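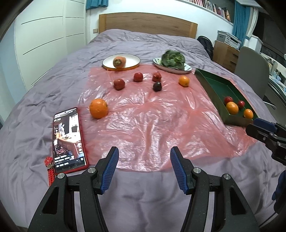
Jelínek has finished its first comparison of finger pads for the Cakard, the hand-held gripper the Plikberg firm plans to offer to research labs this fall. Three pad types were tried over five sessions, and the ridged blue one came out ahead. Testers worked with apples, oranges, tomatoes and other produce, moving pieces from a plastic sheet to a green tray with raised walls. Some sessions were held on a workbench and others on softer ground, including a bed with a duvet, where the surface gives way as the fingers come down.

Kanchan Negi, who ran the comparison, said the softer setups were added after early bench results came back too close to call.

"On a hard table almost any pad will pick up an orange," Negi said. "Once the sheet slides and the fruit rolls toward you, the differences start to show."

The ridged pad was used for 196 lifts and dropped the item in 11 of them. Jelínek did not release full numbers for the other two, a flat rubber pad and a foam one, but said both dropped more often. The foam pad was also slow to recover its shape after long grips and has been taken out of the running.

Round fruit with a firm skin gave the least trouble. A red apple can be held by its sides between the two pads with the stem pointing up, and testers were told to use that grip whenever the fruit allowed it. Leafy greens were harder - the pads tended to close on a single leaf and leave the rest of the head behind.
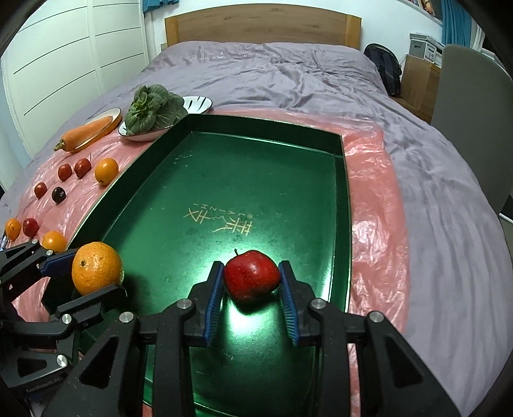 ## Two hands, one tray

Part of the work was done with a gripper in each hand. Viera Šimko, one of the testers, said the pads mattered less there than the width of the arms.

"If both hands go into the tray together, you have to plan it," Šimko said. "I bumped the walls a lot at first."

Tyson Lachance, who designs the linkage, said a narrower arm is being drawn up and should be ready to try in June. The screws at the pivots will stay as they are.

## Next round

The second comparison will use the ridged pad only and will look at cameras. Jelínek is weighing a wide lens against a narrower one made by Wumska, its longtime supplier. Felicja Bielecka will lead that work from the Plikberg office.

Labs that signed up for early units will get the ridged pads as standard, with the flat rubber set sold separately. Prices have not been announced.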